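Tuesday, block table, pushing examples for the Pomeo set 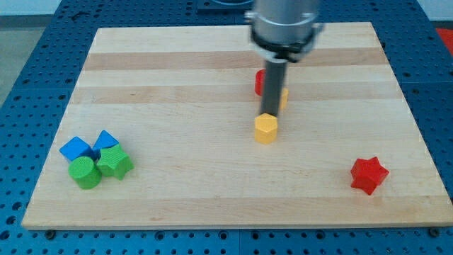
## Where we are

Long day, good day! I got 2 solid sessions in, one before lunch and one that ran until the radiator started clanking, and we're now at 511 usable episodes for the language-and-pushing set. Kulsoom wants 300 more before we retrain, and I think we'll get there by the end of next week if the arm stays in the mood it's in.

Same eight blocks as last time, same board, stick tool on the arm. I'm steering with the hand controller and reading the prompts off the laptop as they come up, and then Kulsoom (or me, when she's off in meetings) goes back later and writes extra sentences for whatever the arm was doing. I still like this way of working better than the old scripts. You just push things around for a while and the sentences come afterward, and they sound like something a person would say.

## The two-colors business

I spent a good chunk of the first session trying to get color groups: reds with reds, yellows with yellows, and so on. The greens and blues are a pain when they get jammed up together. Once the green star is snug against the green cylinder with the blue pieces right behind, there's hardly anywhere to put the stick. Come in from the front and you shove all four. I tried going in from the side and rolling the cylinder off first, which worked maybe half the time, and the other half I ended up with the star wedged in worse than before.

I kept all of those, by the way, including the ugly ones. Fallari (the old checkpoint) is hopeless at tight clusters. It just nudges the whole lump across the board and looks very pleased with itself. I'm pretty sure that's our fault, as the first batch was nearly all blocks with lots of space around them. So please, if you're driving, **don't tidy up before you start**. Leave the lump and start from the lump!

The red star off by itself is the opposite case, and the model is already good at those. One block, plenty of bare wood, go get it. I'd say we can ease off on them. I did a few long pushes anyway for variety, right across the middle of the board, and the star likes to spin when you catch it on a point. Aim for the notch between two points and it tracks a lot straighter.

## Prompts that need work

- "Push the yellow one to the red one." Which yellow one? Which red one? With two of each this is a coin flip, and I found myself just doing whichever was closer. The annotator sentences are better about saying the shape.
- "Separate the blocks." I never know when I'm done. Kulsoom says to stop when a finger would fit between all of them, so let's go with that until somebody objects.
- "Put the star next to the hexagon." Fine when I've only got one of each nearby, otherwise see the first one.
- "Move it a little to the left." Left from where I sit, or left from where the arm sits? I've been going with left as it looks on the camera view. Can we all agree on that and write it at the top of the prompt sheet?

## Stick and camera

When the stick drops down in the middle of a group it hides whatever's behind it. I noticed it most with the yellow pieces. With the tip right behind the near hexagon, you lose most of the other yellow one, and the red piece back there is partly covered too. As the driver I can just lean over and look. The model can't lean over! Warraich's idea was a second camera, and I'm not against it, but then all 511 episodes we already have are single-view and I don't want to start over.

What I did for now is lift off and slide the tip away from the blocks between pushes, with a short pause (I count to two in my head). It makes the episodes a bit longer but you get a clear look at everything before the next move. If you skim through this afternoon's logs and wonder why I keep stopping, there you go.

The clamp slipped a tiny bit mid-morning and I lost an episode to it. Tightened it, re-zeroed the height, all good after that. I'd check it at the start of every session. My limit is 15 minutes of driving before I swap out or get up for coffee, and I could tell when I went past it. My pushes get lazy and I start plowing through things.

## Still to do

- Flullard is still tagging the morning files with the wrong session name. I renamed them by hand, but the upload script needs fixing before the next round.
- Pull every episode that starts in a tight cluster and see how many we really have. My guess is not enough.
- Ask Kulsoom whether failed separations get their own label or just an honest sentence ("tries to move the green star, moves everything").
- Try a round where the goal changes halfway through. I did one by accident when I misread the prompt, and the recovery looked great, so I'd love to have more of them.
- Fresh batteries for the controller.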